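Project report, final version, 10/11/25
Kevin Dolan and Bláthnaid Mac an tSaoi

## 1. Background

Urnitz runs a small wastewater pumping network with most of its stations built before anyone expected to read data off them remotely. Operators still drive out to check run hours and write them in a logbook. Our project was to build a digital model of one station, the one at Stallance, and find out whether it could flag a worn pump earlier than the logbook does.

We did not attempt a model of the whole network. That was in our January proposal and our supervisor told us to cut it back.

## 2. Data

The station has 3 pumps, a wet well level sensor and a flow meter on the outlet. The controller already stored these readings but overwrote them when its memory filled. We added a gateway that copies each reading to a database before that happens.

Tag names were the slowest part. The same pump was called P2 in the controller, Pump B on the drawings and "the old one" in the logbook. We made a lookup table and had the operators check it. Bláthnaid did most of this work and the table is in Appendix A. 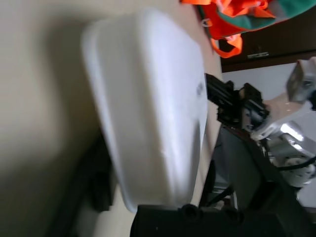 Once the names were settled we loaded the data into Cloklow, the modelling package the department holds a licence for. It accepts time series directly, but it expects a fixed interval and our readings only arrive on change. Kevin wrote a script to resample them to 5 seconds. Gaps longer than 300 seconds were left blank and not filled in.

## 3. Model

The model uses the manufacturer's pump curves and a simple mass balance for the wet well. For each pumping cycle it calculates the flow we should see and compares it with the meter. If the difference stays above a set limit for several cycles, it raises a flag.

We tried the Kļaviņa method for setting the limit, as covered in the second-year unit. It gave too many flags during rain, when inflow changes quickly. A fixed limit for each pump worked better.

## 4. Results

We tested the model on 400 pumping cycles. It flagged Pump 2 well before the logbook entry that led to its impeller being replaced. It also flagged Pump 3 on two occasions with no fault recorded. We think the level sensor was fouled both times, but we can't confirm that from the data.

## 5. Limits and further work

- One station only, with no variable speed drives.
- The pump curves are for new pumps, so the model reads all of them as slightly worn.
- The gateway has no battery backup and lost data in both power outages.

The next group should fit the curves to measured data first and get a second level sensor installed if Urnitz will agree to it. The script and the lookup table are in the shared project folder. The Cloklow file needs the department licence to open.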